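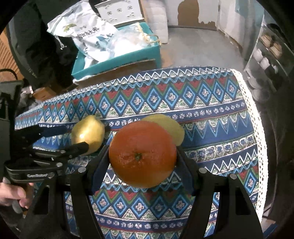 Orange with the green stem end still on, paler fruit behind it

Backyard Citrus Board > Growing > Picking and storage

Leave the stem button on or pull it off?

gravelroad77
Tuesday, May 14, 2019
My late oranges are finally sweet enough to pick and I have more than we can eat in a week. My father-in-law says to clip every one so the little green button stays on the fruit. I have always just twisted and pulled. Does it make a difference if they are going to sit in the garage for a while? The tree is a seedling of unknown parentage that came with the house in Jundwood.

pithy_comments
Clip. When you pull, you sometimes take a plug of rind out with the stem and mold gets in there. If the button stays on and is cut flush, the fruit keeps a lot longer. If you leave a long stub it pokes holes in the other fruit in the box, so cut twice: once to get it off the tree, once close to the shoulder.

tworowsofnavels
Disagree that it matters for a home grower. I pull mine with a half turn and maybe one in a box tears. Those go in the kitchen and get eaten first. I picked around 300 this February that way and lost very few. Temperature matters more. A garage in May is too warm for anything in my opinion.

pithy_comments
February is the point though. Your garage was cold. He is picking in May.

gravelroad77
Garage is attached and gets the afternoon sun on the door. It is not cool. I could use the crawl space but there are mice.

Lu_grower
I would leave them on the tree. A late orange will hang for weeks after it is ripe and it is better storage than any box. Pick what you need. The skin may go a bit green again near the stem when the weather warms up – that is regreening and it does nothing to the taste.

tworowsofnavels
Hanging them too long cuts into next year's crop. My neighbor did that 2 years running and the third year he had almost nothing.

Lu_grower
Some trees go heavy one year and light the next whatever you do. I am not saying leave them until August.

mekberg_orchard_lady
What clippers is everyone using? I bought the Nuveck 908 with the curved blades and the spring went out the first season. The blades are fine, it is only the spring. Round-nosed tips are what you want, pointed ones will nick the rind and you won't see it until there is a blue spot a week later.

pithy_comments
I have the same pair. You can get the spring separately at the farm supply in Mekberg, part 3901. Oil it when you put it away.

mekberg_orchard_lady
Thanks, I will stop in there.

gravelroad77
Next question then. Do I wash them before they go in the box? They are dusty from the road.

tworowsofnavels
No. Wipe with a dry cloth if it bothers you and wash when you eat them.

pithy_comments
Agree with that one. Any water left around the button is asking for mold. Single layer if you have the space, and go through them every few days.

Lu_grower
I wash mine, dry them on a towel overnight and put them in the fridge drawer. Never had a problem. It depends on whether you have the fridge space.

gravelroad77
I do not have the fridge space. I will clip a box this weekend, leave the rest hanging until June and juice whatever starts to go soft. Will post how the box does.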